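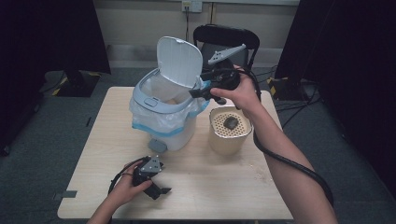 To: Building Occupants
From: Selma Omerović, Office Services
Date: Sunday, June 13, 2021
Subject: Re: Waste bins and liners, second floor

Dear colleagues,

Thank you to those who replied to the notice on waste bins. Several of the replies raised the same points, and I am answering them to the full list. The message from the Tasetti team is quoted at the end.

Liners. The standard liner for pedal bins is the white drawstring bag. The top of the bag should be folded outward over the rim on all sides before the lid is closed. If the bag is only dropped into the bin, it slides down under the first heavy item and the drawstring is lost underneath. Please do not double the liners. A torn liner should be replaced and the torn one placed inside the new one.

Removal. Office staff are asked to draw the band closed and tie the bag once when it is three-quarters full. Full bags may be left beside the freight elevator after 4 p.m. They should not be left in the corridor overnight. Cleaning staff will continue to empty the bins in the kitchen and restrooms, as before.

Lids. The lids on the pedal bins are hinged and will stand open while a bag is being changed. Please close them by hand afterward. Letting the lid drop has broken the hinge on two bins in the Urio area, and replacement lids cannot be ordered separately from the supplier, Plindemum.

Food waste. Coffee grounds, fruit peel and tea bags may go into the lined bins, provided the bag is removed the same day. Liquids may not. Cups should be emptied in the kitchen sink first.

Supplies. The June delivery consists of 1000 liners for the second floor. Rolls are kept in the cabinet in Room 502 and may be taken as needed; no form is required. Teams that prefer to hold their own stock may take one roll at a time. The remaining rolls of the old gray liners do not have a drawstring and should be used up in the paper bins only.

Requests for an additional bin should be sent to this office with the room number and the name of the person responsible for emptying it. Jirano staff should continue to send their requests through their own front desk.

Sincerely,
Selma Omerović
Office Services

> Dear Ms. Omerović,
>
> We have read the notice and have three questions. First, are we
> expected to change the bags ourselves, or will the cleaning staff
> continue to do so? Second, the bags in our room keep falling into
> the bin, and we would like to know whether a larger size can be
> ordered. Third, may we put coffee grounds in the bin next to the
> work table, or must these be carried to the kitchen?
>
> We would also be grateful for a second roll of liners.
>
> With kind regards,
> The Tasetti team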